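Trallside open house: can a machine pack a box yet?
Visit notes, 05/09/2024

I got to Trallside early, which gave me time for two coffees and a good look at the loading dock before they let us in. The place used to be a carpet warehouse and still has the huge sliding door. Inside, the floor is split into work corners, each set up for one chore: laundry, dishes, shelf stocking, boxes. You wander between them and ask whatever you like.

The dishwashing corner drew the biggest crowd, and I can see why. An arm from Grirneo was loading plates into a rack, slowly and very gently, and it did fine until somebody handed it a colander. It circled the thing, closed on the rim, let go, tried again. We all cheered when it finally got it in! Asif Butt, our guide for the morning, says the colander is the piece they get asked about most.

Shelf stocking was quicker and a bit less fun to watch, though if you run a shop you would want to see it. Cans and cartons went up in neat rows. Bags of rice did not. The bag slumps, the label ends up facing the wall, and a person comes along and fixes it.

My favorite was the box table. It sounds dull – things in a cardboard box, things out of a cardboard box – but it's the one I keep telling people about. Cloth, tissue paper and tins all behave differently, and the soft things change shape every time they are touched. The work here is done by people using hand-held grippers, and the recordings go to the group at Talpur that trains the arms. 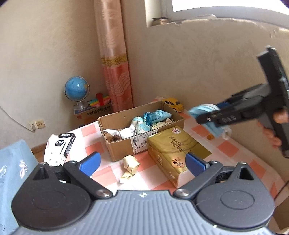 The box table, with a bundle of blue fabric in the gripper on the right.

I got a turn with one of the grippers and was terrible at it. You lose all the feeling in your fingertips, so you squeeze too hard or reach for a fold of cloth that isn't where you thought. Anas Samir, who runs this corner, told me they want 1,000 good recordings before they try the same job on an arm, and they were at 64 when I visited. He seemed cheerful about the distance left to go. After my own attempt (a sock, dropped twice) I have a lot more respect for anyone who does this all day.

So, can machines do the chores yet? From what I saw, plates and cans, mostly yes, if you aren't in a hurry. Laundry, almost: the towels were folded well and the shirts came out as a sort of parcel. Unpacking a mixed box the way you would at your own kitchen table is still a job for people, and I'd love to go back and see how that changes.

If you want to visit, the next open house is in December. Wear warm layers, as the big door stays open. Parking is easiest on the Gandthorpe side, and the coffee cart takes cards.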